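4. The Open Day as a Field Setting
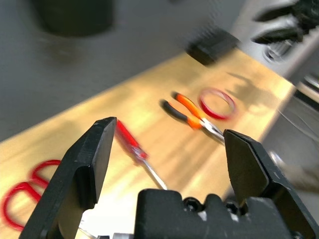
Figure 2. Wrist camera view, tool-sorting demonstration. A screwdriver lies between the gripper fingers, with a pair of pliers further back on the table.

4.1 Setting and procedure

Demonstrations are usually reported as if the audience were furniture. A system is shown, it is said to have been well received, and the reader is left to picture the applause. We wanted to know what visitors at an open day look at, what they ask, and how long they will wait for a machine to pick up a screwdriver before they go in search of cake.

The observations come from the June open day at the Purisbridge workshop, where the Grolta sorting system was shown to the public between ten in the morning and four in the afternoon. The door counter gave 1,411 entries. It counts a person who steps outside to take a telephone call and comes back as two people, so the figure should be read as entries and no more. Serpil Yaman and Kiros Gebru ran the demonstration. Ada Serra and Hawi Lemma sat at the side with notebooks and wrote down what visitors said, leaving out anything said to children about not touching.

The task was deliberately dull. Hand tools lay on a wooden table and the arm was to pick them up and put them in the right tray. An earlier plan had the arm pouring tea, and was dropped after the first rehearsal for reasons that are recorded in the workshop's accident book. Each run began when Gebru pressed the start key and ended when the table was clear or when Yaman said "right, let's try that again", a phrase we came to treat as a formal stopping condition.

A screen beside the table carried the view from the wrist camera (Figure 2). We had expected visitors to watch the arm and glance at the screen. Most did the reverse. The wrist view swings about and smears whenever the arm moves quickly, and two of the authors had argued for hiding it on the grounds that it looked unprofessional. It was the most popular thing in the building after the refreshments.

4.2 What visitors said

The notebooks hold 26 exchanges long enough to be worth coding. Bethel Belay coded them all, and Lemma coded half of them again without seeing the first set of codes. They disagreed on 2, both of which involved sarcasm.

The commonest opening question concerned jobs, as anyone who has stood beside a robot in public would predict. It was rarely the question people stayed for. Once the screen had their attention they began to ask what the machine was looking at, and then, with growing suspicion, whether it was looking at anything. "Does it know that's a screwdriver?" was put to Yaman in several forms. Her answer, that it had a number for how much like a screwdriver the thing was, pleased the engineers present and hardly anyone else.

Visitors were kind about failure. A dropped tool drew sympathy, sometimes advice, and on one occasion a short round of clapping. They were much less kind about waiting. When the arm paused above the table to plan its next move, talk turned to parking within a few seconds, and a pause that ended in a clean pick did little to bring people back. The Gebreyes report on public demonstrations, which we had used in planning the day, advises presenters to fill such gaps with a remark about safety. We tried this in the morning and gave it up by lunch – the remark about safety emptied the front row faster than the pause did.

Visitors who could see the screen also spoke of the arm differently. They tended to say "it can't see that one" or "it's gone past", where those standing on the far side said "he's missed it" and blamed Gebru. We make no large claim on the strength of this. Gebru would like it noted that he only pressed the key.

4.3 Limits of the observations

The sample was made up of people willing to spend a fine day in Purisbridge watching tools being tidied. Sullance, who lent the trays, had staff among the visitors, and their questions were noticeably about trays. We have kept these in the count but left them out of the discussion in Section 5.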